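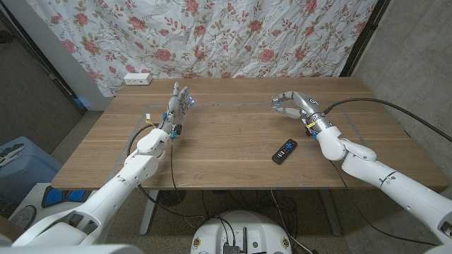 Section 4. Preparing and Submitting an Obituary

4.1 Before you begin

This section explains how a family member or funeral home places an obituary with the Govcombe Memorial Notices service. Please read it through once before entering any text. A notice cannot be saved in part, and the entry page closes after 20 minutes without activity.

Have the following on hand:

Full legal name of the deceased, with any name used at birth
Date and place of birth and of death
Names of survivors, in the order the family wishes them listed
Service details, if these have been settled
Name and telephone number of the funeral home

4.2 Entering the notice

1. Sign in with the family code printed on the first page of your arrangement folder. Funeral homes should use their office code instead.

2. Select New Notice, then choose Short or Standard. A short notice gives the name, age, place of residence and service details only. A standard notice includes a life history.

3. Enter the name as it should appear in the heading. Place a nickname in quotation marks after the first name. Do not type the heading in capital letters; the system sets it.

4. Enter both dates. The age is worked out from these and cannot be typed by hand. If the age shown differs from the one the family expects, check the year of birth against the death certificate.

Note: A correction to the age after printing is the most common request we receive. In one recent case a notice appeared with the age as 78 where the family had given 76 to the funeral home. The year of birth had been copied from an old membership card.

5. Type or paste the life history. Begin with birthplace and parents, and continue with schooling, military service, work, marriage and interests. Any of these may be left out.

6. List survivors by relationship. Spouses of children are shown in parentheses after the child's name, for example: a son, Peter (Anna). Those who died earlier are entered in the separate box marked Preceded By.

7. Add the service details. State the day, time and full street address of each event. Where the service is private, select Private and leave the address blank.

Caution: Do not include the home address of the deceased or of any survivor. Town and state are sufficient. Empty houses have been entered during funerals.

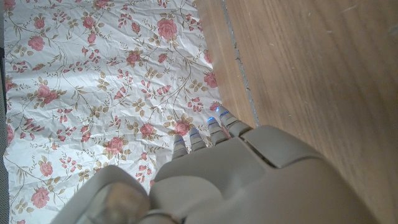 Figure 2. Floral print and wood surface.

4.3 Adding a portrait

8. Select Add Portrait and choose one file. The face should be clear and well lit. Group photographs may be used, but the other persons will be trimmed out where possible.

9. Check the preview. The portrait prints in black and white in the newspaper and in color online. Dark backgrounds tend to print heavily – a lighter one is preferred if the family has a choice.

10. Printed photographs may be left at the front desk in the Friesen Building. Write the family code on the envelope, never on the back of the photograph. Originals are returned by mail after publication.

4.4 Review and approval

11. Select Send Proof. A proof goes to the person named as family contact and, if one is listed, to the funeral home.

12. Read the proof aloud, preferably with a second person following the text. Check the spelling of every name.

13. Select Approve or Request Change. Each notice includes 2 rounds of changes without charge. Further rounds are billed at the rate shown in Section 6.

Notices approved by 3:00 p.m. appear in the next day's edition. The deadline for the weekend edition is earlier and is posted on the sign-in page. The office does not process proofs on holidays.

4.5 Questions and corrections

Errors in a published notice should be reported to Florence Vachon, Notices Desk. An error made by this office is corrected and the notice reprinted in full at no cost. Where the approved proof contained the error, the online version is corrected free of charge and reprinting is optional.

Disagreements between relatives over wording are referred to Stepan Nechyporuk, Family Services. The notice is held until the person with legal authority over the arrangements has confirmed the text in writing.

Notices carried over from the former Keronov system can be viewed but not edited. To change one of these, submit the Archive Correction form described in Section 5.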